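Rowing before or after weights?

minness_runner
Swapped my treadmill warm-up for 7 minutes on the rower before legs – absolutely loving it! Anyone else?

Kiteo40
Row after, I reckon. My squats go to pot if I start out puffed.

minness_runner
Really? Mine feel better than they have since February!

tichy_r
With Kiteo on this one. I do 1,000 metres at the end, nice and steady.

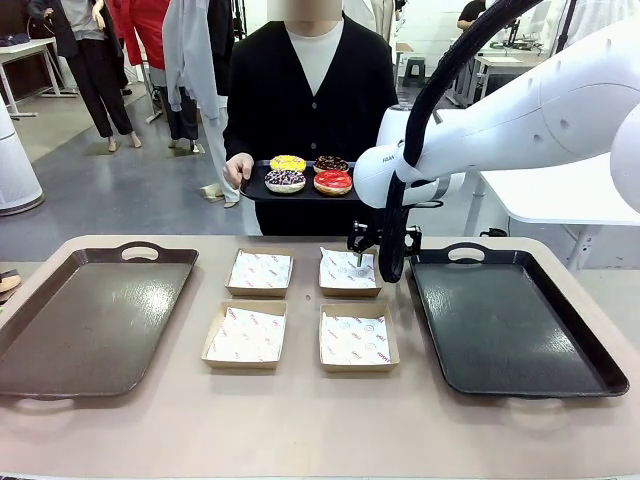 And have a proper stretch afterwards, your hips will love you for it.

minness_runner
Ok ok, trying it your way tomorrow – legs permitting!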